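Print this page | E-mail this to a friend

Protest march on our street, council has put an order on it. Can I still get my car out?

Flynn Halliday
Posted 04/12/2023

Hi all, hoping someone here has been through this. I'm in Duvthorpe, on the Pomare side, and we got a letter saying there's a public assembly order over the whole precinct because of the marches against the new port bill. It says no gatherings of more than 50 people, no stopping on the main road and "restricted vehicle access" between the roundabout and the oval. Doesn't say what restricted means! I start work at Oltimia before the buses run, so I really need the car. I rang the council and sat on hold for 45 minutes listening to the same bit of piano, then it dropped out. The letter gives a start date and no end date, just "until further notice", and my neighbour reckons that means January at the earliest.

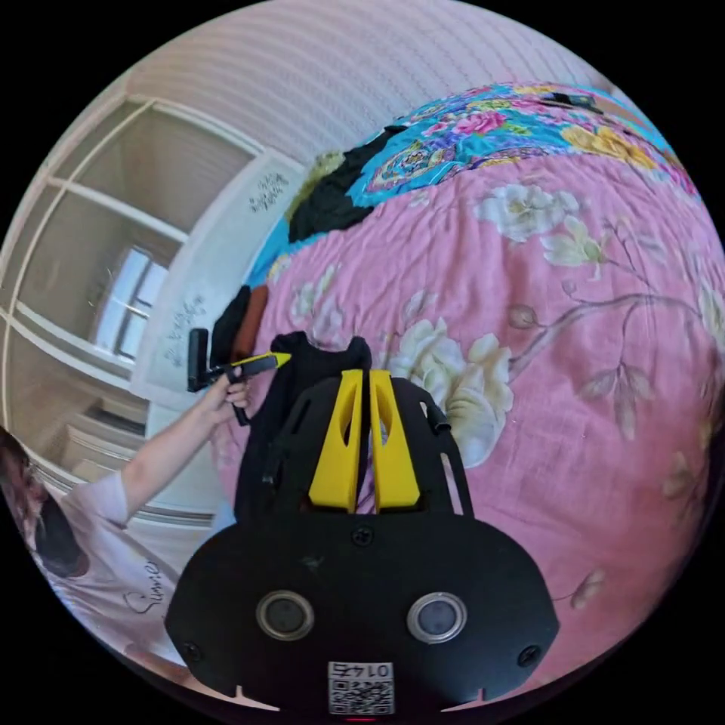
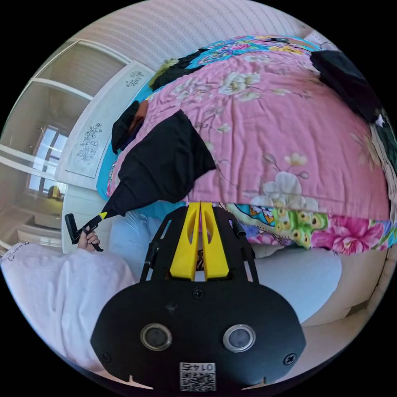
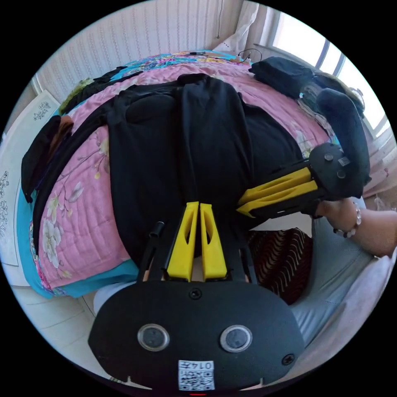 I'm not against the march, for what it's worth, I might've gone myself if I wasn't rostered on. I just don't want to cop a fine in my own driveway. Do residents get a permit, or do I just show my licence at the barrier?

Italo Ferri

G'day Flynn, we had one of these on our side of town last summer so I'll tell you how it went for us (could be different for yours, so read the back of the letter, there's usually a schedule in tiny print). Residents didn't need a permit. We showed something with our address on it, and if your licence still has your old place on it, take a rates notice or a power bill. There were 3 checkpoints and the one near the oval was by far the quickest. Leave earlier than you think you need to, I got stuck behind a bloke arguing about his trailer.

On the "until further notice" bit, ours had to be renewed every so often and the notice went up at the library before it went anywhere else. Skip the phone and go to the front counter. Oh, and the gathering limit was for public places, we still had a backyard barbie and no one said boo.

Flolance

just park outside the zone mate. its a 60 zone past the roundabout so watch that too

Print this page | E-mail this to a friend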